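Descaling a Drip Coffee Maker with Citric Acid
Harish Sengar

Scale is mostly calcium carbonate left behind when hard water is heated. It narrows the riser tube, slows the brew and lowers the temperature at the shower head. Descale when a full pot takes more than 12 minutes to run through.

You will need food-grade citric acid, a kitchen scale and a one-liter measuring jug. Do not use a product that contains bleach.

Remove the charcoal filter, if fitted, and empty the basket. Dissolve 60 grams of citric acid in one liter of lukewarm water. Stir until no crystals remain -- undissolved acid can settle at the inlet valve. Pour the solution into the tank.

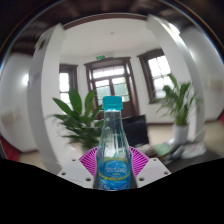

Home Maintenance Notes, Issue 8, p. 12

Start a brew cycle and switch the machine off when half the solution has passed into the carafe. Leave it to stand for half an hour, then run the rest. Heavy deposits may need a second pass with fresh solution.

Rinse with two full tanks of plain water. Where tap water is very hard, use low-mineral water for the final rinse. Wash the carafe and lid separately and refit the filter.

Aluminum boilers, found in some older machines, are attacked by acid if the solution stands too long. For these, halve the dose and skip the standing time.

Store leftover citric acid in a dry, labeled jar. It cakes in humid air but can still be used.

Next: Replacing the Lid Gasket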